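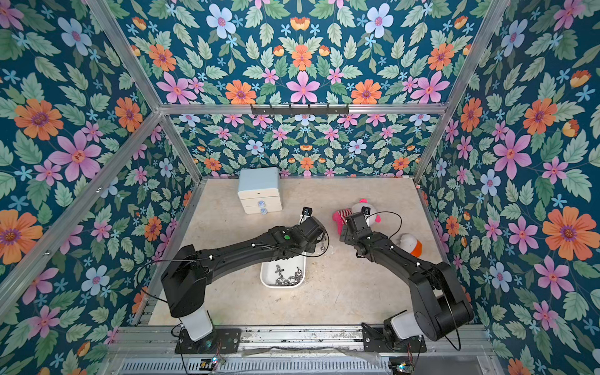 나비너트는 왜 귀가 두 개예요, 하고 한 독자가 물어 왔어요. 서랍에서 하나 꺼내 보았는데 토끼 같기도 하고 나비 같기도 해서, 장난감인 줄 알았다고요. 그리고 맨 끝에 작은 글씨로 이렇게 덧붙였지요. 그런데 이건 어디에 치워야 해요?

와, 좋은 질문이 두 개나 들어 있네요! 하나는 물건의 모양에 대한 질문이고, 하나는 정리에 대한 질문이에요. 그런데 신기하게도 두 질문은 서로 이어져 있답니다. 물건의 모양을 잘 들여다보면 그 물건이 하는 일을 알 수 있고, 하는 일을 알면 어디에 두어야 할지도 알 수 있거든요. 그럼 작은 쇳조각부터 푹신한 인형까지, 방 안의 물건들을 하나씩 만나 볼까요?

손가락으로 돌리는 너트

너트는 가운데에 구멍이 뚫린 작은 쇳조각이에요. 구멍 안쪽을 잘 보면 빙글빙글 도는 홈이 파여 있어요. 이 홈을 '나사산'이라고 불러요. 볼트의 몸통에도 똑같이 나사산이 있어서, 둘이 만나면 홈과 홈이 딱 맞물려요. 너트를 돌리면 볼트를 따라 조금씩 올라가거나 내려가지요. 나선 계단을 뱅글뱅글 걸어 올라가는 것과 비슷해요.

보통 너트는 육각형이에요. 옆면이 반듯해서 렌치라는 도구로 꽉 잡고 돌릴 수 있어요. 힘이 아주 세게 걸리는 곳, 그러니까 자전거 바퀴나 놀이터 그네 같은 곳에는 이렇게 도구로 단단히 조이는 너트가 어울려요.

나비너트에는 양쪽으로 날개가 달려 있어요. 영어로는 '윙 너트'라고 하는데, 윙이 바로 날개라는 뜻이에요. 독자 친구가 귀라고 부른 부분이 날개랍니다. (귀라고 불러도 저는 아주 마음에 들어요!)

날개는 손가락이 미는 자리예요. 문손잡이를 떠올려 보세요. 손잡이 끝을 잡고 누르면 쉽게 돌아가는데, 문에 바짝 붙은 안쪽을 누르면 훨씬 힘들지요? 돌아가는 중심에서 먼 곳을 밀수록 작은 힘으로도 잘 돌릴 수 있어요. 나비너트의 날개도 중심에서 바깥으로 뻗어 있어서, 엄지와 검지만으로 쉽게 조이고 풀 수 있는 거예요.

그래서 나비너트는 자주 풀었다 조였다 하는 곳에 많이 쓰여요. 북을 치는 친구라면 심벌즈 받침대 꼭대기에서 나비너트를 본 적이 있을지도 몰라요. 어떤 접이식 의자나 이젤에도 숨어 있고요. 오늘 집에서 한번 찾아보세요!

오른쪽으로 돌리면 꽉, 왼쪽으로 돌리면 스르르

나사로 된 물건은 대부분 시곗바늘이 도는 쪽으로 돌리면 조여지고, 반대쪽으로 돌리면 풀려요. 물병 뚜껑도 그래요. 물병 입구를 들여다보면 커다란 나사산이 보일 거예요. 우리는 매일 물을 마시면서 나사를 돌리고 있었던 거지요.

볼트에는 크기를 나타내는 이름도 있어요. M8이라고 적힌 볼트는 나사 부분의 굵기가 8밀리미터라는 뜻이에요. M8 볼트에는 M8 너트가 짝이에요. 짝이 아닌 너트를 끼우면 헐렁하거나 아예 들어가지 않아요. 억지로 돌리면 나사산이 망가지니까, 뻑뻑하다 싶으면 멈추고 다시 살펴보세요.

사슬은 한 칸씩 손을 잡고 있어요

작은 쇳조각이 모인 곳에는 사슬 조각이 섞여 있을 때도 있어요. 사슬은 고리 하나가 옆 고리를 통과하고, 그 고리가 또 다음 고리를 통과해서 만들어져요. 고리 하나하나는 딱딱한데, 이어 놓으면 줄처럼 휘어져요. 정말 멋지지 않나요? 클립을 여러 개 이어 보면 같은 일을 해 볼 수 있어요.

다만 사슬은 다른 물건과 엉키기를 아주 좋아해요. 날개 달린 나비너트하고 같이 두면 날개가 고리에 걸려서 한 덩어리가 되기도 해요. 그럴 때 확 잡아당기면 더 엉켜요. 평평한 곳에 내려놓고 살살 흔들면서 느슨한 쪽부터 풀어 주세요.

쟁반에는 왜 턱이 있을까
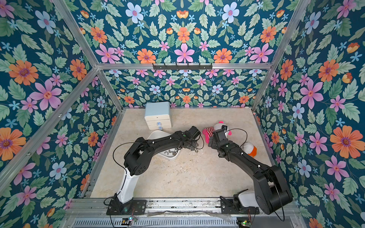
둥근 물건은 가만히 있지를 못해요. 구슬도 구르고, 연필도 구르고, 볼트도 머리를 중심으로 데굴 하고 반 바퀴를 돌아요. 책상 가장자리에 놓아둔 볼트가 어느새 바닥에 떨어져 있던 적, 없나요?

쟁반의 턱은 낮은 울타리예요. 구르던 물건이 턱에 톡 부딪히고 멈추지요. 턱이 너무 높으면 안이 잘 보이지 않고 손을 넣기도 불편해요. 그래서 작은 부품을 늘어놓고 고를 때는 얕은 쟁반이 참 편해요. 모서리가 둥근 쟁반이라면 구석에 낀 조각도 손가락으로 쓱 쓸어 낼 수 있답니다.

Vestby의 어린이 공작실에서는 무언가를 분해할 때 언제나 쟁반부터 꺼내요. 빼낸 나사는 바로 쟁반에! 이 약속 하나 덕분에 무릎을 꿇고 책상 밑을 더듬는 일이 많이 줄었대요. 공작실 부품장에는 나사와 너트가 모두 598개 있었는데, 대청소를 하고 다시 세어 보니 571개였어요. 없어진 스물일곱 개는 어디로 갔을까요? 몇 개는 화분 흙 속에서, 몇 개는 앞치마 주머니에서 나왔답니다. 나머지는 아직도 찾는 중이에요.

서랍 손잡이는 작아도 괜찮아요

쟁반은 물건을 잠깐 놓는 곳이고, 서랍은 물건이 사는 곳이에요. 작은 서랍장은 칸이 나뉘어 있어서 층마다 다른 물건이 살 수 있어요. 아파트랑 비슷하지요? 아래층에는 무거운 것, 위층에는 가벼운 것을 넣어 보세요. 무거운 것이 아래에 있으면 서랍장이 잘 넘어지지 않아요.

동그란 손잡이는 어느 방향에서 잡아도 모양이 같아요. 그래서 위에서 잡아도, 옆에서 잡아도 똑같이 당길 수 있어요. 당길 때는 몸 쪽으로 똑바로 당겨야 해요. 비스듬히 당기면 서랍 옆면이 틀에 걸려서 덜컥 멈추거든요. 잘 안 열리면 한 번 밀어 넣었다가 천천히 다시 당겨 보세요.

속이 비치는 손잡이도 참 예뻐요. 뒤에 있는 것이 유리창처럼 또렷하게 보이면 '투명하다'고 하고, 빛은 지나가지만 뿌옇게 보이면 '반투명하다'고 해요. 젤리를 햇빛에 비춰 본 적이 있다면 반투명이 어떤 느낌인지 벌써 알고 있는 거예요!

푹신한 친구들은 따로

봉제 인형은 천을 꿰매서 주머니를 만들고 그 속에 솜을 채운 거예요. 솜은 가느다란 실이 뒤엉켜 있는 것인데, 실과 실 사이에 공기가 잔뜩 들어 있어요. 꾹 누르면 공기가 빠져나가면서 납작해지고, 손을 떼면 솜이 다시 펴지면서 공기가 돌아와요. 우리가 '푹신하다'고 느끼는 건 바로 그 공기 덕분이랍니다.

인형과 쇳조각은 같은 상자에 넣지 않는 게 좋아요. 볼트 끝이나 너트 날개가 털실에 걸리면 올이 풀릴 수 있거든요. 반대로 인형의 보풀이 나사산에 끼면 너트가 뻑뻑해져요. 줄무늬 다리가 달린 인형이든 방울 모자를 쓴 인형이든, 푹신한 친구들은 푹신한 친구들끼리!

인형을 옮길 때는 몸통을 잡아 주세요. 귀나 팔을 잡고 들면 꿰맨 자리에 온 무게가 쏠려서 실이 터지기 쉬워요. 몸통은 넓으니까 무게가 골고루 나뉘어요.

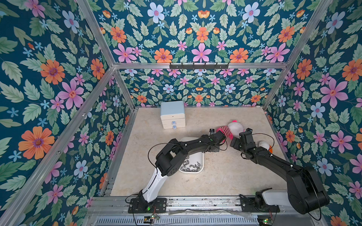
벽에 핀 꽃을 반으로 접으면

꽃무늬 벽지를 볼 때 꼭 해 보았으면 하는 놀이가 있어요. 무늬 한가운데에 눈으로 선을 쭉 그어 보세요. 왼쪽 꽃과 오른쪽 꽃이 거울에 비친 것처럼 똑같은 무늬가 있어요. 이런 것을 '대칭'이라고 해요. 선은 '대칭축'이라고 부르고요.

나비너트도 대칭이에요! 가운데에 선을 그으면 왼쪽 날개와 오른쪽 날개가 짝을 이루지요. 진짜 나비도 그렇고요. 종이를 반으로 접어 한쪽에 물감을 짜고 꾹 눌렀다 펴면 나만의 대칭 무늬를 만들 수 있어요. 초록 잎사귀 옆에 주황 꽃을 그리고 접으면 어떻게 될까요? 물감이 마르기 전에 얼른 접어야 해요.

벽지 만드는 사람들은 무늬 하나를 정해 놓고 자꾸자꾸 되풀이해요. 그래서 벽이 아무리 넓어도 무늬가 끊기지 않아요. 방에 벽지가 있다면 똑같은 꽃이 어디서 다시 나타나는지 찾아보세요. 손뼘으로 재 보면 거의 같은 간격마다 나타날 거예요.

나만의 부품 정리 놀이

이제 맨 처음 질문으로 돌아가 볼게요. 나비너트는 어디에 치워야 할까요? Okeke 공작실에서 하는 방법을 알려 줄게요. 꼭 어른과 함께 하세요. 작은 쇳조각은 절대로 입에 넣으면 안 되고, 어린 동생이나 강아지가 있는 바닥에서는 하지 않아요.

1. 넓고 평평한 자리를 골라요. 바닥 색이 밝으면 떨어진 조각이 눈에 잘 띄어요.

2. 턱이 있는 쟁반을 가운데에 놓아요.

3. 쟁반 밖에 흩어진 것을 한 개씩 집어서 쟁반에 담아요. 나비너트는 날개를 집으면 쉬워요.

4. 다 담았으면 모양이 같은 것끼리 모아요. 날개가 있는 것, 머리가 있는 것, 고리로 이어진 것.

5. 서랍마다 이름표를 붙여요. 글씨 대신 그림을 그려도 좋아요.

6. 서랍에 넣고 똑바로 밀어서 닫아요. 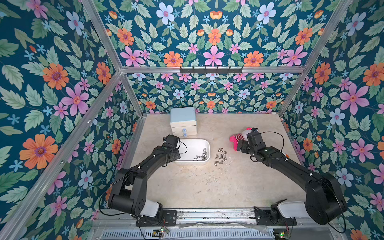
쟁반 안의 나비너트와 쟁반 밖의 나비너트

크기가 섞여 있다면 볼트를 하나 골라 너트를 차례로 끼워 보세요. 부드럽게 돌아 들어가는 너트를 찾으면 짝꿍 발견! 저는 이 순간을 정말 좋아해요. 빙글빙글 돌다가 탁 멈출 때 손끝에 오는 느낌이 있거든요.

자석으로 해 보는 실험

냉장고 자석을 부품 가까이 가져가 보세요. 철로 된 부품은 착 달라붙어요. 그런데 똑같이 은색으로 반짝이는데도 붙지 않는 것이 있어요. 알루미늄이나 몇몇 스테인리스로 만든 부품이 그래요. 눈으로는 구별하기 어려운데 자석은 금세 알아내지요. 붙는 것과 붙지 않는 것을 나누어 종이에 적어 보세요.

낱말 주머니

나사산: 볼트와 너트에 빙글빙글 파인 홈의 볼록한 부분. 이 글에서는 홈까지 합쳐서 불렀어요.
너트: 볼트에 끼워 돌리는, 구멍 뚫린 부품.
대칭축: 접었을 때 양쪽이 똑같이 겹치는 선.
반투명: 빛은 지나가지만 뒤가 또렷하게 보이지는 않는 것.

다음 달 Clistell 어린이 과학 마당에서는 지퍼가 어떻게 맞물리는지 알아볼 거예요. 집에 있는 지퍼를 천천히 열고 닫으면서 이빨이 어떻게 움직이는지 먼저 살펴보고, 궁금한 점을 엽서에 적어 보내 주세요!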